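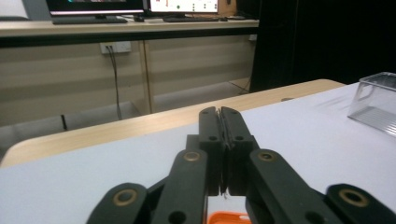
Jurgita Baranauskienė wrote in to ask whether a robot hand is any good if you have to squeeze it yourself, and whether that doesn't just make it a very expensive pair of salad tongs.

Fair question, Jurgita. We asked ourselves the same thing when the Nekau came out of its box. The Nekau is a gripper you hold by a handle. You squeeze, two fingers close. You let go, two fingers open. Salad tongs can do that, and they don't come with a charging cable. But salad tongs never taught anyone anything, and teaching is what the Nekau is for.

What is it?

The Nekau is made by a company called Zorum. It has a handle with a trigger at one end, two black fingers at the other end, and a small camera that looks out along the fingers so it sees whatever they are about to grab. There's no motor. Your hand is the motor. Please feed it regularly.

While you work, the camera makes a video. Later, a program called Emaneo looks at the video and tries to learn how the job is done, so that one day a robot arm with the same kind of fingers can do it without you. You are the teacher. The robot is the student. The robot does not get recess.

Why only two fingers?

Count up what you can do with just your thumb and one pointing finger. You can pick up a pea, turn a page, pinch your brother. (We are told we should say: don't pinch your brother.) A hand with five fingers is wonderful, but it has a lot of joints, and each joint is one more thing that has to be told what to do. Two fingers only have one big question to answer: open or closed?

And how far open. All right, two questions.

How do the fingers stay straight?

Get a pair of scissors, the round-ended kind, and open them slowly. See how the blades make a V? Now think about grabbing a juice box with a V. It squirts out of the wide end like a bar of soap in the tub.

Grippers get around this with a trick called a linkage. Each finger is held up by two arms in place of one, an inner arm and an outer arm. The arms are joined on with pivots, and a pivot is a spot where something can turn, like your elbow or a door hinge. On ours you can see brass-colored rings at some of the pivots, which makes it look a little like something a pirate would own. When both arms on one side swing together, the finger slides in sideways and stays pointing straight ahead the whole time.

You can make one yourself:

Cut four strips of stiff cardboard, two long and two short.
Join them at the corners with paper fasteners, so you get a rectangle with the long strips across from each other.
Hold one short strip still on the table.
Push the other short strip from side to side.

The rectangle leans over, but the strip you're pushing never tips. It stays lined up with the one you are holding. That moving strip is the finger. If yours flops around like a tired octopus, your fasteners are too loose. Ours did.

What are the pads for?

On the inside of each finger is a thin pad. It's there to be grippy, the same way the soles of your sneakers are. Hard, smooth fingers would have to squeeze much harder to hold the same thing, and that is bad news if the thing is a grape.

Pads are also the part to check first. Look at where the two fingers come together and you'll find the edges of ours are dark and frayed, with a little wisp hanging off the bottom. The pads don't meet evenly there either. The kit has spares in a small bag. The bag is very good at hiding, so put it somewhere and write down where.

What does a lesson look like?

You put something on the table, hold the Nekau out in front of you, and move it slowly. Slowly is the hard part. People who are good at picking things up do it fast, without thinking, and a fast video is mostly blur. So you have to pick up a block as if you had only just heard about blocks.

Then you put the thing down somewhere else and do it again. And again. Move the thing a bit each time, or Emaneo will decide that blocks live in one spot on the table forever, and it will reach for that spot even when the block is sitting somewhere else entirely. Computers are like that. They learn just what you show them, including the parts you didn't mean to.

The booklet says 300 tries is enough for a simple job like moving a block into a bowl. For something fussier, like putting a lid on a jar, it asks for 1,000. We did the block. We'll do the jar when our wrists have forgiven us.

Is it heavy?

It weighs around 786 grams, or a bit less than a full one-quart bottle of milk. That doesn't sound like much. Hold a bottle of milk straight out in front of you while you read the rest of this page and then tell us how it went. There's a loop on the handle for your wrist, and you should use it. Little kids will want a grown-up to hold the other side.

What did we like?

The squeeze is smooth, and you can close the fingers just a tiny bit if you want to. You can see the tips well while you work, so you aren't poking around blind. The handle fits left-handed people too, and that doesn't happen often enough. And if you stop in the middle of a try because somebody rang the doorbell, one button throws that try away and you start over.

What didn't we like?

Starting Emaneo takes forever. It has a progress bar that gets nearly to the end and then sits there thinking about its life. The booklet was clearly written by someone who already knew how everything works, and page one uses the word "calibration" with no warning at all. (It means checking that the camera and the fingers agree on where things are - you wave it around in front of a checkered card until the program beeps.)

Then there's the price. The Nekau costs 238 dollars, and the robot arm that does the learned job at the end isn't in the box. Zorum sells that separately. Without the arm, you can still make the videos and watch Emaneo draw a wobbly line showing where it thinks the fingers went, and we found that pretty fun for an afternoon or two. But you should know before you spend all your birthday money.

If your school or library wants to try one first, the Adomaitis toy library has been lending them out by the week since May. Ask for the checkered card too. It tends to stay behind in the drawer.

Jurgita also wanted to know if you can use it to serve salad. We tried. The cherry tomatoes were fine. The lettuce was not, and please don't get dressing in the pivots.

Page last changed 2025-10-27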